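Hukudside Food Safety Group
Minutes, 2018-08-24

Present: Dirk Hoekstra (chair), Liya Nigatu (minutes)
Apologies: Ásgeirsdóttir

1. Salmonella cases, Levesow canteen
Nigatu reported 36 confirmed cases, 10 of them admitted to the hospital. Two patients remain on the ward. Samples of the egg salad tested positive. Kitchen stays closed until a second round of swabs is clear.

2. Cutting surfaces
Wooden boards remain permitted for bread only. Wording of section 13 to be amended.
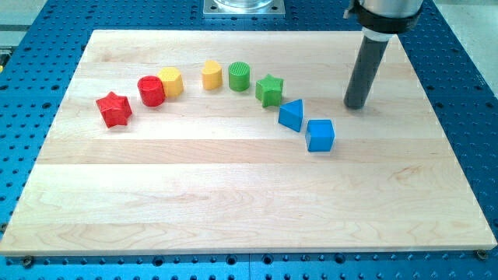 3. Cold storage
Sunell to supply temperature logs for February onward. Hoekstra to review.

4. Other business
Staff screening forms to be reissued. None further.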